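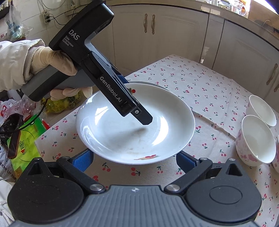

Glaze bench notes, July, started 7:40 in the morning

Cleaning trials on tableware stains, continued

I got in early to beat the heat and still managed to spend the first half hour hunting for the good scale, which had migrated to the drying room again. Please, whoever is reading this, bring it home when you are done! It lives on the shelf over the sink and it is happiest there.

Picking up from last time. We are still trying to work out why the Barnon clear glaze holds on to tea and gravy when the Clellon clear lets go of both with a wipe. They look alike fresh from the kiln, they feel alike under a thumbnail, and I would have sworn they were cousins. But after a week of ordinary suppers the Barnon plates have a dull tan cast in the well, and the Clellon ones look the way they did on day one.

What I set up this morning: tiles from both batches, brushed with strong black tea, left 15 minutes, rinsed under the tap, dried with a soft towel. Then again, and again, until I ran out of tea and patience at more or less the same moment. I did a second row with soy sauce cut half and half with water, and a third with mustard, which I regret, as the whole bench now smells like a ballpark.

Results so far

Tea: Barnon shows a faint line after the third round. Clellon clean.

Soy: a little color on both, gone from Clellon with dish soap. Barnon needed baking soda paste and some elbow grease.

Mustard: yellow on both where the glaze runs thin at the tile edge. I don't put much weight on this, as the edges were not well covered to begin with and that is my own dipping to blame.

Under the loupe the Barnon surface has tiny pinholes, very shallow, scattered more thickly toward the middle of each tile. My guess is that we are cooling too fast through the top of the firing and the bubbles don't have time to heal over. The other thought I keep coming back to is the grind. The last sack of Barnon was coarser than the one before it, and I only ran it through the 100 mesh. I have a small jar going through the 200 now, and my goodness it is slow, I have been tapping the side of that sieve like a woodpecker.

A word on knife marks, because they keep confusing the picture. Gray lines on a plate are usually metal left behind by the cutlery, sitting on top of the glaze, and they come off with a mild abrasive cleaner. Brown in a plate is food that has settled into something, a scratch or a pinhole or a craze line. I had been logging them together as "marks" all through the spring, and I'm sorry for it. I have gone back and split the column wherever my handwriting allowed.

Over-glaze decoration is a separate headache. The Plorport decals came through the soda paste fine, but the hand-painted pinks lost some shine where I rubbed hard. From now on, nothing rougher than a soft cloth near painted work, and no overnight soaking until we have tested it properly.

Cui samples came in just before lunch, nicely packed, with straw in absolutely everything. I have not fired any. The label says the body is good for 1,000 trips through a dishwasher, and I would love to know whose dishwasher and what was on the plates. I'll put a few through ours on the long cycle and keep a tally on the side of the machine. If you run a load, add a stroke with the grease pencil - even if it was only mugs.

To do

Fire the 200 mesh jar next to a plain one, same shelf, slow cooling.
Dip new tiles with properly covered edges.
Buy tea, the cheap strong kind.
Redo soy with full-strength sauce.
Find a lid for the mustard.

4:15 in the afternoon. Sieve finally empty. Kiln is loaded and set for the slow schedule, so please leave the door shut until it has come all the way down, however tempting it gets.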